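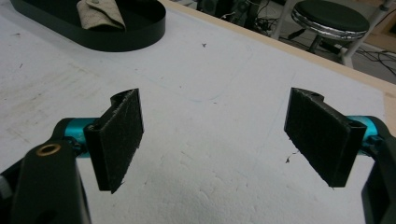
Weiße Tischplatte wieder sauber bekommen – was nehmt ihr?

Forum Haushalt & Wohnen > Oberflächen und Pflege

Hullero
Beiträge: 308
2023-06-26
Hallo ihr Lieben,
ich lese ja schon eine ganze Weile bei euch mit und habe mir hier so manchen guten Rat für die Küche geholt, aber jetzt muss ich doch mal selber fragen. Wir haben seit Mai einen großen weißen Tisch im Arbeitszimmer (gebraucht gekauft, 80 Euro, da konnte ich einfach nicht nein sagen!), und ich bin eigentlich ganz verliebt in das gute Stück. Nur sieht man auf der Platte wirklich alles. Graue Wischer, Kaffeeränder, und dann so matte Streifen, die mit Spülmittel einfach nicht weggehen wollen. Meine Schwiegermutter schwört auf Schmutzradierer, mein Mann sagt, ich soll bloß die Finger davon lassen, und ich stehe dazwischen mit meinem Lappen.
Was nehmt ihr denn so? Und hat jemand Erfahrung mit einer Unterlage, die nicht gleich nach Büro aussieht?
Liebe Grüße in die Runde

Sembiring
Beiträge: 841
Hallo Hullero, herzlichen Glückwunsch zum Tisch! Ich bin da ganz bei deiner Schwiegermutter. Schmutzradierer gut nass machen, ohne Druck in kleinen Kreisen wischen und dann mit klarem Wasser hinterher, mehr mache ich seit Jahren nicht. Bei den Kaffeerändern hilft vorher ein bisschen Natron mit Wasser angerührt, kurz liegen lassen, abnehmen, fertig. Unser Esstisch hat zwei Kinder und unzählige Geburtstage überstanden und ich mag ihn immer noch gern anschauen.

Woltwood
Beiträge: 2
Moin, da muss ich leider freundlich widersprechen. Ein Schmutzradierer ist im Grunde ganz feines Schleifpapier. Auf Hochglanz hast du damit nach ein paar Mal Putzen genau die matten Stellen, von denen Hullero schreibt, und die bekommst du nie wieder weg. Natron scheuert übrigens auch, wenn es nicht ganz aufgelöst ist. Ich würde erst mal mit lauwarmem Wasser und einem Tropfen Neutralseife anfangen, weiches Tuch, trocken nachreiben. Bei hartnäckigen Sachen Glasreiniger, aber an einer Stelle testen, wo man es nicht sieht.

Sembiring
Beiträge: 841
Na ja, »nie wieder« finde ich jetzt schon arg streng :-) Meiner ist matt, da sieht man gar nichts. Bei Hochglanz gebe ich dir aber recht, das hätte ich dazuschreiben sollen. Hullero, was ist deiner denn?

Hullero
Beiträge: 308
Ach, ihr seid lieb, danke für die schnellen Antworten! Er ist seidenmatt, würde ich sagen, also irgendwas dazwischen, das macht es wohl nicht leichter. Dann fange ich heute Abend brav mit der Neutralseife an und taste mich vor.

Wendaner
Beiträge: 80
Guten Abend zusammen, ich möchte noch etwas zur Unterlage sagen, die ist nämlich ein bisschen untergegangen. Wir legen beim Arbeiten eine große weiße Platte auf den hellen Holztisch. Die hat inzwischen graue und bräunliche Schmierer, vor allem zur Mitte hin, und das darf sie auch, dafür liegt sie ja da. Kleinkram kommt in eine schwarze ovale Schale mit Rand, dann kullert nichts herum. Wenn Besuch kommt, wandert die Platte hinter den Schrank und der Tisch ist wieder ein Tisch. Ich finde das viel entspannter, als ständig hinter jedem Fleck herzuputzen. 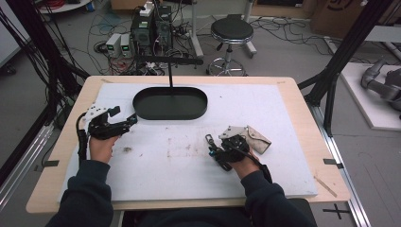
Woltwood
Beiträge: 2
Betreff: Filz unter die Platte!
Gute Lösung, Wendaner, nur bitte nicht nackt aufs Holz legen. Ein einziges Sandkorn dazwischen und du hast die Kratzer im Tisch statt auf der Platte. Ein dünner Filz oder eine alte Tischdecke drunter reicht völlig.

Sembiring
Beiträge: 841
Filz rutscht bei uns ganz furchtbar, da würde ich lieber so eine gummierte Antirutschmatte nehmen, die man sich zuschneiden kann.

Woltwood
Beiträge: 2
Auf geöltem Holz besser nicht, manche Gummimatten hinterlassen da mit der Zeit Verfärbungen. Auf Lack geht es meistens, aber auch da ab und zu anheben und nachschauen.

Hullero
Beiträge: 308
So, kurze Rückmeldung: Die Kaffeeränder sind mit der Neutralseife weg, die Streifen sind geblieben. Mein Mann guckt sehr zufrieden. Ich lasse den Schmutzradierer jetzt im Schrank und suche mir so eine Auflage wie Wendaner, am liebsten in Hellgrau. Weiß jemand, ob man sich die im Baumarkt gleich auf Maß zuschneiden lassen kann?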